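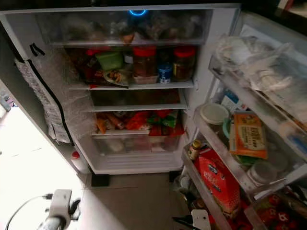 Planning and Budgeting for a Home Robot: Frequently Asked Questions

Last updated February 18, 2023

These answers cover the Odov mobile arm, the Brelier gripper that fits it, and the Taten service plan. They are written for housing operators, care providers and research teams working out what to ask for in next year's budget. Prices are in US dollars, before tax and freight.

What do I have to buy, and what is optional?

The base order is the Odov unit with a head camera, a charging dock and the control software. A gripper is ordered separately, as not every customer wants the same one. Most home projects use the two-finger Brelier with the padded fingers. The wrist camera, the second arm and the spare battery are optional. If the robot will be opening doors or reaching into cabinets, put the wrist camera on the order from the start. Adding it later means a service visit.

How much does the gripper cost?

The Brelier is $1,109 per arm, with one set of finger pads fitted. The wrist camera and its bracket are not in that price. A two-arm setup needs two grippers, and the price is the same for each.

Are finger pads a running cost?

Yes. Pads pick up scuffs and scratches from handles, jars and door edges. Marks on the surface do not matter much for soft packaging, but a worn pad will slide on glass and smooth metal. Plan on replacing pads on a schedule and keep one spare set on the shelf. We suggest putting them in your consumables line so that a replacement does not need a new approval each time.

What does the Taten plan include?

Taten is $99 a month per robot. It covers remote support, software updates and a yearly check of the arm joints. It does not cover pads, batteries, or damage from spills. You can start it in any month, but a robot that has been off the plan for a long period needs a paid inspection before it can rejoin.

Can we lease?

Lehner handles leasing for us. They quote on the complete order, including grippers and cameras, and you keep the same support contact either way. Leasing usually makes sense when the project has a fixed end date. If you expect to keep the robot in one building for the long term, ask for both quotes and compare them with the service plan added to each.

How long does delivery take?

Allow some 6 weeks from a signed order. Orders placed in November tend to run longer, as that is when many customers spend what is left of their year. Site preparation can go on during the wait, and we will send you the checklist as soon as the order is confirmed.

What should I measure before asking for a quote?

Start with the doorways. We need the clear width with the door fully open, the height of any sill or floor track, and the type of frame. Sliding doors need extra attention. Their channels can stop a wheel that would roll over an ordinary threshold, and a thin glass edge is hard for a camera to pick up. Glossy floor tile also sends daylight back into the camera, so tell us where the large windows are.

Next, measure the space between pieces of furniture at the times the room is in use. Chairs get pulled out, and stools end up beside tables. The floor plan will not show you that. 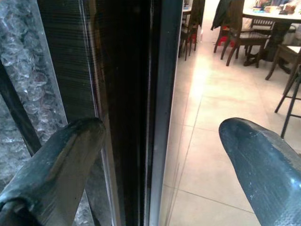 Wrist camera view at a dark door frame, fingers spread, tiled dining area beyond.

Which tasks need the most setup time?

Refrigerators come up in nearly every home project, and they are slow to set up. The door has to be opened far enough for the arm to reach past the door bins, and the items inside move around from day to day. Jars with a firm lid are easier to locate than tied plastic bags or clear packaging. If refrigerator work is on your list, budget more staff hours for it than for table clearing or carrying. Count training time as well as installation time.

Do we have to change our appliances or furniture?

In most cases, no. Please don't buy a new refrigerator for the robot until we have seen the one you have. We do ask that the floor next to the appliance be kept free of bottles and loose cables where possible. A small cable cover is a cheap fix and can come out of the site budget.

Who should be in the planning call?

The person who holds the budget and the person who will work with the robot each day. We have had calls with only the first, and the order then had to be changed. Konrad Bachmann runs the planning calls for new sites and will send a short form ahead of time. Photos of doorways and of open cabinets help him more than a written description.

Is there a warranty?

The arm and base are covered for 2 years from delivery. Grippers are covered for the same period — pads are not. The warranty applies with or without a Taten plan.

What do buyers most often leave out of the budget?

Staff hours come first. Somebody has to be in the room for early sessions, and that time is often missing from the request. After that it is network work, such as moving an access point closer to the kitchen, and then return freight for repairs that cannot be done on site. Insurance is worth a phone call too. Some policies treat the robot as office equipment and some do not, and the answer can change the yearly figure.

Can we start with one robot and add more?

Yes, and most sites do. The software license is per robot, so there is no penalty for starting small. A second unit can share spare pads and batteries with the first as long as both use the same gripper.

How do I get a written quote?

Send your doorway measurements, the list of tasks and the number of arms you want through the quote form. If you want Lehner to price a lease as well, check the box at the bottom and both documents will come back together.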